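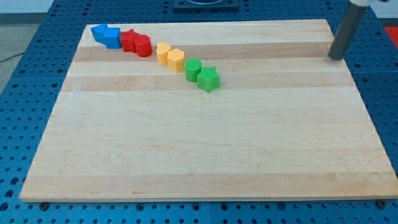 Colored plastic shapes on a wooden board.

Birville, the town-building game from the two-person studio Hurka, goes into closed beta on 10 May 2019. The studio has been fairly quiet since January, when it showed a short trailer and then stopped posting updates. We spoke to the lead designer by phone this week about the test, the delay and what players should expect.

The first question was why the beta is so small. Only 285 keys went out, from a sign-up list many times that size.

"We have 2 people reading bug reports, and both of us are also fixing the bugs," the designer said. "If we let everyone in we would get the same crash reported over and over and we would spend the week closing duplicates. I'd like to read every report that comes in."

More keys will follow if the servers hold up. Birville can be played alone, but towns on the same river trade with each other, and that part has only been tested in the office. The beta allows up to 5 towns on a river. The designer would like a higher limit at release but would not give a number.

The trading system is also the reason the game slipped. In the version shown in January, goods moved instantly. Now they travel by barge, and a barge can be held up by ice, low water or a neighbor who hasn't built a dock.

"It sounded like a small change. Then we found out that every price in the game assumed the goods were already there," the designer said. "I went through the list of goods by hand. There are 363 of them. Some we should probably cut, and I'm hoping the beta tells us which ones."

Hurka writes its own simulation code but licenses the rest. The game runs on the Szekeres engine, which the studio also used for its first release, Gratidine, a puzzle game set in a glass factory. Gratidine sold well enough to pay for most of Birville, and the designer said there is no publisher involved and no plan to look for one.

Players who liked the puzzles may find the new game slow. A season takes close to an hour at normal speed. There is a fast-forward button, but it switches off when a barge is in the water.

"People in the office argue about that one," the designer said. "I want you to be watching when the barge is out. If the testers hate it, we'll change it. It's one line in a settings file."

Saves from the beta will not carry over. Testers are free to stream the game and post screenshots, and there is no agreement to sign. Mod support is planned for later, after the file format for buildings is settled.

Asked about consoles, the designer said the studio has not started on them. The menus were built for a mouse, and the trade screen in particular would have to be redone.

The beta is PC only and runs in English. Anyone who signed up and did not get a key stays on the list for the next round, and there is no need to register again.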